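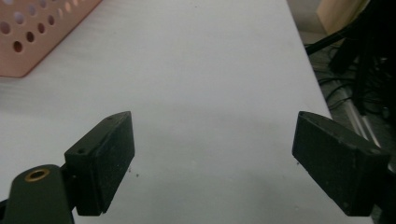
6 min read

Tavumeo Review: I Paid to Be Told Which Celebrities Are Feuding

19 Jun 2026

I have followed famous people's business for most of my adult life without paying for it. The grocery checkout line was free, then the internet was free, and the group chat has always been free if you don't count the emotional cost. So when Tavumeo launched its paid tier in March and asked me for six dollars a month to organize my gossip, I was insulted. Then I signed up.

If you haven't run into it, Tavumeo is a celebrity news app. It pulls stories from 200 or so outlets, which is their wording on the sign-up page, and sorts them by person. You follow a name, you get a timeline. Divorce filings, album delays, airport outfits, the apology video, the apology for the apology video. The free version lets you follow six people. The paid one lets you follow 100, and I would like to meet whoever needs that many. I got to 50 and had to lie down.

Setup is quick. You pick your people, then choose how worked up you'd like to be, on a slider that goes from "Just the facts" to "Everything." I went with Everything. My phone buzzed through dinner, through a movie, and at 3 a.m. to inform me that a reality dating contestant had changed his profile picture. I have since moved the slider to the middle, where it behaves.

The best feature is the source tag. Every item is marked as a court record, a statement, a named interview, or "a person close to the situation." Seeing a whole week of stories with the tags lined up is sobering. One breakup I'd been treating as settled history turned out to rest on a single person close to the situation and a photo of a moving van. You can filter those out if you like, and your feed will shrink to the size of a parking ticket.

I also like the legal explainer cards. When somebody famous gets sued, a short note tells you what the filing is and what usually comes next. They're plainly written and they don't get excited. I now know what a motion to seal is, and I bring it up more than my friends would prefer.

Now the complaints. Search is bad. Type a first name and you get every person who has ever had it, in no order I could work out. The "Feud Map" is a web of lines between faces, red for fighting and blue for friends, and on a phone screen it looks like someone dropped yarn. It also holds grudges. Two singers who made up on stage were still red when I checked the following week.

And there are ads, on the paid tier, which took some nerve. They call them "partner stories." I scrolled past the same one for a skin cream so many times that I began to follow its career.

I tried two others for comparison. Hellura is prettier and has the best photo galleries, but it copies headlines without telling you where they came from, so you end up reading the same rumor four times in four fonts. Gomen covers only public apologies, rated by readers, and is free. It's a one-joke app and I open it every single day. There's a comment section under each apology where people argue about crying versus nearly crying. Steiner, the newsletter everyone recommends, isn't an app at all, just a long email each morning, and it's sharper than any of them if you can face paragraphs before coffee.

Would I keep paying for Tavumeo? I've been through two billing cycles now and canceled during neither. The source tags have made me a slightly more careful gossip, and the free tier is enough for anyone with a normal number of obsessions. Start there. Turn off the overnight alerts before you do anything else – the switch is under Account, for some reason, and not under Notifications.

Score: 6 out of 10. I'd add a point if they fixed search and another if they let me block the skin cream.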